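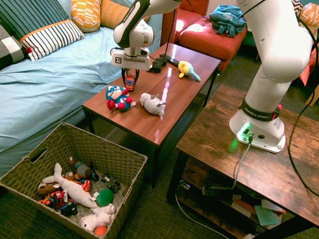
Red toy car and Captain America doll on the coffee table.

Workshop math: checking a corner for square

You don't need a big framing square to check a tabletop or a cabinet back. A tape measure and a calculator will do.

Measure one side from the corner and call it a. Measure the other side and call it b. Multiply each by itself, add the two results, and take the square root. That is what the diagonal should be.

For a panel 400 mm by 300 mm, the diagonal is 500 mm. If yours reads longer, the corner is open past 90 degrees. If it reads shorter, the corner is closed.

On a full rectangle, measure both diagonals instead. Opposite sides have to match first. Then push in the two corners on the longer diagonal until the readings agree.

Tips

Start the tape at the 10 cm mark if the hook is bent, and subtract 10 from the reading.

Use the same units all the way through. Samira Bitar wrote in about a shelf that came out at 87 degrees after she mixed inches and centimeters.

Clamp before you check, then check again before the glue sets.

Demetrius Crenshaw
Updated 05/09/2025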